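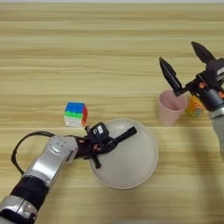
Jul 27, 2021

I stopped by the Brerivlow sorting room this week, and if you haven't been upstairs lately, go! Two robot arms now share a table with the returns crew, and they spend the day picking up the small stuff that comes back in mixed boxes from our Lillonar stores (cups, plates, toys, pens, you name it).

Wiroj Kaewsai has worked returns for 13 years and he walked me through it. The crew used to handle around 800 pieces a shift by hand. Now the arms take the plain, easy things and people get the oddballs, the damage calls and the paperwork. "My wrists like it," he told me. "My eyes are still deciding." There's a lot more screen time in the job than there was, and a couple of folks on the crew told me they miss just getting into a rhythm with a box.
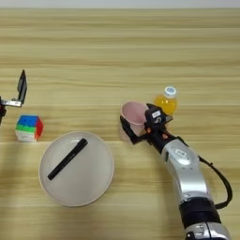
The right arm with its grip on a pink cup, next to a plate with a black marker on it.

Nobody's hours have been cut, which was the first thing I asked. Everyone on the crew gets 50 hours of paid training on the Skasum control software, and two people have already moved over to setup work full time. Wiroj starts his in August. The second table goes in at the Prantl building after that, and they're taking names for it now at the returns desk.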